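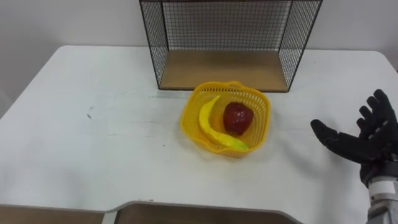
模倣学習のデモを増やせば、ロボットハンドの片付け作業はうまくなるのか。
ある程度までは上がるが、物の置き場所を少し変えると伸びはほとんど消える。少なくともProrkineの公開結果からは、それ以上のことは言えない。

ホーム | 記事 | ギャラリー | 研究室めぐり | お問い合わせ

カテゴリー:ロボット/手法を疑う

Prorkineは、人が遠隔操作で集めたデモから五本指ハンドの動作を学ばせる手法で、8月に結果が出た。売り文句は「2000本のデモで家庭の小物を扱える」。景気のいい数字だが、評価の試行は249回しかなく、そのうち配置を変えたものは37回にとどまる。これで「家庭」と言われても困る、というのが私の感想だ。

題材は黄色いかごと、おもちゃのバナナとりんご。白い机の奥には黒いワイヤーメッシュの棚があり、中に木の板が敷いてある。背景は白い壁だけで、視覚モデルにはかなり親切な環境だと思う。台所の流しの横で同じ数字が出るとは考えにくい。

ハンドは黒い手袋状のカバー付きで、指を開いてかごの右に構えている。かごの奥側には小さなアーチ形の持ち手がある。論文の図は把持の瞬間ばかり並べているが、私が気にしているのは手前の段階、つまり手をどこに構えるかをモデルが本当に見て決めているのか、覚えた位置をなぞっているのかという点だ。論文にはこれを切り分ける実験がない。

開発側のTaras Sirko氏に問い合わせると、「配置の変更には対応している」との返事だった。ただ、動かした幅は最大で4センチ。手のひらの幅にも届かない。

比較対象のEssien方式についても、Salamatu Kyei氏が学習時間の条件がそろっていないと指摘している。私も同意見で、差のおよそ半分はそこで説明がつくのではと疑っている。追試の生データが出るまで、評価は保留にしておく。

シェア 37 | コメント 4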